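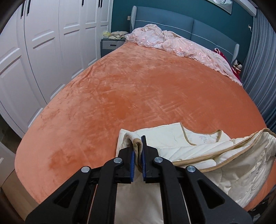 Breites Bett mit orangem Laken und gepolstertem Kopfteil

Lesepatinnen und Lesepaten für unsere Nachmittagsgruppe in Nirnlow gesucht

Hallo zusammen,

ich bin Lâm Văn und kümmere mich bei Foso um alles, was mit Lesen und Vorlesen zu tun hat. Also um die Bücherkisten, die Gruppenlisten, die Absprachen mit der Grundschule und leider auch um die verschwundenen Bibliotheksausweise. Für unsere Nachmittagsgruppe in Nirnlow suche ich Leute, die Lust haben, einmal in der Woche mit Kindern zu lesen – und zwar ganz in Ruhe, nebeneinander am Tisch oder auf dem Teppich, mit einem Buch, das sich das Kind selbst ausgesucht hat.

Die Gruppe gibt es seit Mai. Angefangen haben wir sehr klein, inzwischen sind fast 25 Kinder angemeldet, die meisten aus der zweiten und dritten Klasse. Manche lesen schon flott und wollen vor allem jemanden, dem sie von Drachen und Torwarten erzählen können. Andere quälen sich noch durch jede Zeile, raten die Wortenden und klappen das Buch zu, sobald es schwierig wird. Für genau diese Kinder hätte ich gern mehr Erwachsene im Raum. Wenn ich mich zu einem Kind setze, warten die anderen, und wer wartet, fängt irgendwann an, mit Radiergummis zu werfen (ich spreche aus Erfahrung!).

Was du bei uns machst

Du kommst an einem festen Nachmittag von drei bis fünf. Erst wird gegessen, meistens Obst und Brot, dann suchen sich alle ein Buch und es geht los. Du liest immer mit denselben Kindern, eins nach dem anderen, damit ihr euch aneinander gewöhnt. Wie lange ihr lest, entscheidest du mit dem Kind zusammen. An guten Tagen schafft ihr ein ganzes Kapitel, an anderen eine halbe Seite und redet den Rest der Zeit über den Hamster. Beides ist völlig in Ordnung.

Hinterher trägst du in unser Heft ein, welches Buch ihr gelesen habt und wo ihr stehen geblieben seid. Bitte keine Noten und keine Vergleiche mit anderen Kindern, die bekommen sie in der Schule genug. Mir reicht ein Satz wie „mag Tiergeschichten, liest lieber leise“.

Hausaufgaben machen wir in dieser Gruppe nicht. Dafür ist nebenan das Projekt Vakum da, das Tuấn Hứa leitet. Wenn du eher der Mathe-Mensch bist, schreib ihm trotzdem über dieselbe Adresse, er freut sich auch über Verstärkung und hat immer Arbeitsblätter übrig.

Wen ich mir vorstelle

Du musst nicht Lehramt studieren und auch keine pädagogische Ausbildung haben. Bei uns lesen eine pensionierte Busfahrerin, ein Optiker in Teilzeit und mehrere Leute aus dem Abendgymnasium. Wichtig ist mir, dass du regelmäßig kommen kannst, mindestens bis zum Ende des Schuljahrs. Kinder merken sich sehr genau, wer letzte Woche gefehlt hat, und fragen dann auch nach.

Dein Deutsch sollte so sicher sein, dass du ein Kinderbuch flüssig vorlesen kannst. Ein Akzent stört überhaupt nicht, ich habe selbst einen. Wenn du außerdem Vietnamesisch, Arabisch, Polnisch oder Ukrainisch sprichst, sag mir bitte unbedingt Bescheid! Wir haben inzwischen ein Regal mit zweisprachigen Bilderbüchern, und das steht bisher viel zu oft unberührt herum.

Du solltest volljährig sein. Vor dem ersten Nachmittag brauche ich von dir ein erweitertes Führungszeugnis. Das Schreiben für das Amt bekommst du von mir, kümmere dich aber bitte früh darum, es dauert gern mal ein bisschen.

Was du von uns bekommst

Reich wirst du nicht. Es gibt eine kleine Aufwandsentschädigung und die Fahrkarte, abgerechnet wird am Monatsende über ein Formular, das hässlicher aussieht, als es ist. Versichert bist du während der Zeit bei uns auch. Am Anfang schaust du an 2 Nachmittagen nur zu und kannst danach in Ruhe überlegen, ob das etwas für dich ist. Wenn nicht, bin ich nicht beleidigt.

Dazu kommt eine Einführung mit Frau Ung, die lange an einer Grundschule unterrichtet hat und zeigt, wie man beim Lesen hilft, ohne dauernd dazwischenzureden. Ich habe den Kurs selbst gemacht und mir danach abgewöhnt, jedes falsche Wort sofort zu verbessern. War schwerer als gedacht. Wer schon länger dabei ist, trifft sich ab und zu zum Austausch, meistens mit zu viel Kuchen und viel zu langen Diskussionen über Comics (zählen die als Lesen? Ich finde ja!).

So meldest du dich

Schreib mir eine kurze Mail an das Büro von Foso, Stichwort „Lesen Nirnlow“. Einen Lebenslauf brauche ich nicht. Schreib einfach, wer du bist, an welchen Tagen du kannst und welches Buch du als Kind gern gelesen hast. Wenn du als Kind gar nicht gern gelesen hast, schreib das ruhig auch, das geht vielen unserer Kinder genauso und ihr habt gleich ein Thema.

Am Mittwoch, 14. November, mache ich einen offenen Nachmittag für alle, die sich die Gruppe erst einmal anschauen möchten. Die Kinder sind dann auch da, es wird also laut. Komm bitte über den Hof herein, die Tür zur Straße klemmt, und klingel ruhig zweimal. Eine Anmeldung wäre nett, damit ich weiß, wie viel Tee ich kochen muss, aber spontan geht auch.

Ich freue mich auf dich!

Lâm Văn
Foso, Lesegruppe Nirnlow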